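Search this site
Type and hit enter

How I Season and Look After a Carbon Steel Pan

I've cooked on carbon steel for years now and I still get more emails about it than anything else on this blog, so I've finally put the whole routine on one page. It's the same thing I do every time a new pan comes into the house, or when I rescue a sad one from the thrift store in Stodcombe (three so far, my husband has stopped asking).

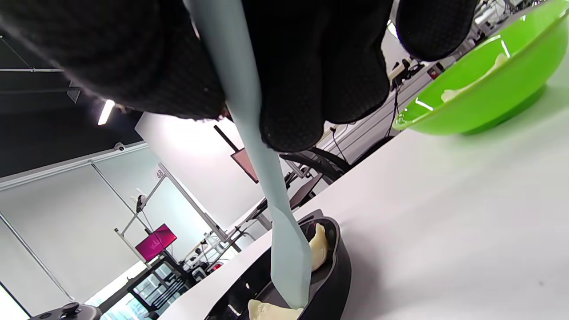

Before you start

You don't need much. A pan, a bottle of cheap oil with a high smoke point, a pile of old cotton rags, dish soap, a scrubby sponge and an oven that goes up to 450 degrees. I use grapeseed oil when it's on sale and plain canola the rest of the time. Flaxseed had its big moment and I fell for it too, but mine came off in little flakes by the second month and I went back to canola.

Cotton rags matter more than the oil, if you ask me. Paper towels leave fluff behind and the fluff bakes on. I cut up old T-shirts and keep them in a drawer.

Open a window as well. There will be some smoke, and if your alarm is as touchy as mine you'll want the fan running before the oven even gets warm.

Step 1: Get the factory coating off

Most new carbon steel comes with a layer of wax or oil so it doesn't rust in the box. Read the label first, since a few brands sell them pre-seasoned and you can skip straight to step 3. Otherwise run the tap as hot as you can stand, use plenty of dish soap and scrub the inside, the outside and the handle. Then do it again. With wax I boil a kettle and pour it over the pan in the sink, which loosens things up nicely.

My Dundberg skillet took two kettles and a lot of muttering. You're finished when water spreads out over the metal instead of beading up.

Step 2: Dry it on the stove

Towel it off right away, then set it over low heat for a few minutes until every bit of damp is gone. Don't walk off and fold laundry! Bare steel can start to rust while you're still looking for the dish towel, and I've had little orange freckles show up between the sink and the stove.

Step 3: Oil it, then wipe it like you made a mistake

Pour a teaspoon of oil into the warm pan and rub it everywhere with a rag, handle and underside included. Now take a clean rag and wipe it all off. Really all of it. The pan should look dry. What's left is a film you can hardly see and that is plenty. If you leave it looking shiny and wet you'll get sticky brown puddles, and then you get to scrub them out and start over, as I did the first four times.

Step 4: Bake

Put the pan upside down on the middle rack with a sheet of foil underneath. Start with the oven at 300 for ten minutes, take the pan out (thick mitts, please), give it one more wipe with a dry rag and put it back. Then turn the oven up to 450 and leave it for an hour. Let everything cool down in the oven with the door shut.

Repeat steps 3 and 4 at least twice. I usually do it over a weekend while I'm puttering around the kitchen anyway. It'll come out bronze and streaky at first, sometimes with a purple patch – that's fine, it darkens with cooking.

Step 5: Cook something greasy

Onions, potatoes, bacon, whatever you like. Stay away from eggs for the first couple of weeks and stay away from tomatoes and wine for longer than that. I made a lemony chicken thing in week one with my first pan and it stripped a big gray circle right out of the middle.

Everyday care

Rinse it while it's warm, scrub with a soft brush, dry it on the burner, rub in a few drops of oil. A little soap is okay. Never soak it and keep it out of the dishwasher.

If food is stuck on, I pour in a handful of coarse salt and rub it around with a rag. For the really stubborn stuff I simmer half an inch of water for 5 minutes and it lifts right off.

If it rusts, don't throw it out. Steel wool, soap, dry, and back to step 3. My worst one lived in a damp garage all winter and it's now the pan I make pancakes in.

3 comments

Marijke Schouten
Does this work on a glass-top range? I'm nervous about heating the pan empty on mine.

Reply from the author
Yes, I had one in the old house. Keep it on low and warm it up slowly – thin pans can warp if you blast them.

Gilmar Sales
Did two rounds and the handle is still tacky. The pan part is great though! I'm going to try another hour in the oven with no new oil and see.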